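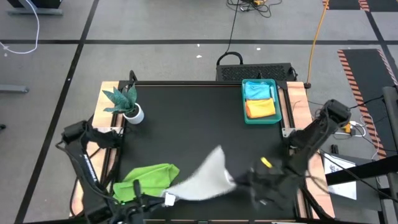
A white cloth between two arms, with a green one to the left.

Keeping the adhesive off the blade

Label finishing, by Waraporn Yimyam

Adhesive build-up on slitting knives is usually recorded as a blade problem. The operator sees a ragged edge, changes the knives and notes the stop against tooling. At Pledum, a narrow web label converter with two finishing lines, the log showed 14 knife changes on one line in November. Most of the removed knives were still within tolerance when they were measured. They were dirty, and the dirt had come from upstream.

The line in question is a Jundance inspection slitter rewinder, fitted with shear knives and a driven matrix stripper. It runs paper and filmic labels on glassine liner, mostly with a permanent acrylic adhesive. Paper work gave little trouble. The build-up appeared on clear film, and it appeared sooner on long runs than on a series of short ones covering the same length.

Waldemar Kołodziej, who looks after the finishing department, began with the unwind. Reels stored beside the outer wall were colder than the room and were being loaded straight from the rack. Those stored near the press were warmer and had often been wound harder. In a hard reel the adhesive is under constant pressure and creeps past the edge of the face material. A bead too fine to see under normal lighting forms on the side of the reel, and the first surface it meets at speed is the edge guide. The second is the knife.

The rewind tension on the press was set too high for film. It had been carried over from a paper job and saved under the same recipe name. With taper tension switched on and the starting value reduced, the reel sides stayed drier to the touch after storage. Core crush, which had been treated as a separate fault, also became less frequent.

The next matter was penetration depth. A shear knife should overlap its bottom ring by only as much as is needed to hold a clean cut. Over several months the overlap had been increased whenever the edge looked poor. More overlap means a longer contact path, and a longer contact path wipes more adhesive onto the side of the blade. The edge then looks poor again, and the overlap is increased again. Kołodziej reset all knives to the maker's starting figure and had the adjusters marked with paint, so that any movement could be seen during a shift.

Silicone felt pads were then fitted to the top knives. These are simple parts: a holder, a felt and a drip feed. The difficulty is dosing. Too much fluid travels onto the web and causes print defects if the reel goes back for overprinting, while too little leaves the felt dry and sticky within a shift. Pledum settled on one measured dose at start-up and one at the meal break, with the felts replaced when the knives come out for grinding. Jobs marked for thermal transfer printing run without pads at all, at a lower speed.

"The pads were the last thing to go on," Kołodziej says. "If we had fitted them first, we would have stopped looking at the reels."

Blade coating was considered. Chaudhary, the grinding firm which services the knives, supplied 4 coated top knives for a trial on the Sotus job, a clear bottle label with a heavy coat weight. They released adhesive well and cleaned easily -- but the coating does not survive regrinding on the bevel, and must be applied again each time. For a plant which grinds as often as this one, the cost did not justify wider use. The coated set is now kept for heavy coat weights only.

Cleaning practice was changed as well. Scraping with a spare blade had left fine scratches across the bevel, and adhesive holds to a scratched surface. Knives are now removed, soaked in a citrus-based cleaner and wiped from the hub outwards. The bottom rings are cleaned in the machine with the drive isolated.

The second line has an older crush-cut arrangement and has not been altered. Its settings are due for review once the press recipes have been separated into paper and film.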